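New Name, Same Stacks

The Pasance Public Library would like you to know that it is now simply Pasance. No "public," no "library." The new wordmark is lowercase, in a shade of orange the press kit calls Ember, and it comes with a 111-page brand guide. I read the guide so you don't have to. The word "books" first shows up on page 15.

The work was done by Stodier, the same studio that turned the Ulus county museums into a single squiggle back in February. I didn't care for the squiggle, but at least it went on buildings that still said "museum" over the door. Pasance plans to take its old lettering down at every branch, starting with Awan. 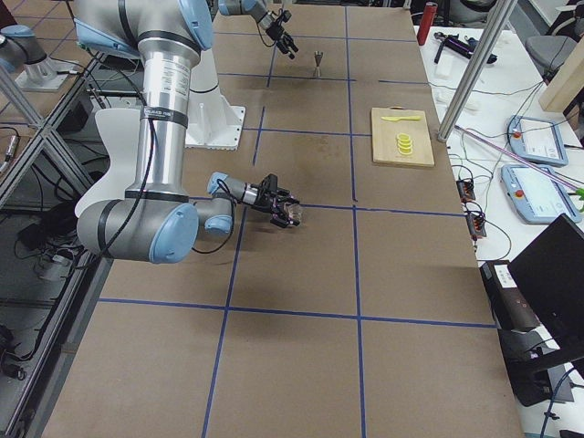

Mara Ellwyn

The case for the change rests on a survey. According to the library, 363 people answered it, and most of them found the old logo "dated." Well, sure. Show anyone a logo from the fax machine years and ask if it looks dated. I'd have liked to see them asked if they could tell what the new one was for. The survey skipped that.

Then there's the matter of stickers. About 700 of them were handed out at the launch, and the two people I showed mine to guessed a bank and a brand of oat milk.

Maybe it will grow on us. Logos often do, mostly because we stop looking at them. But a town library has one big advantage over a bank, and it's the word "library." I'd want a better reason than a survey before I gave that up. The guide is on the library's website under "Our Story," if you have an afternoon free.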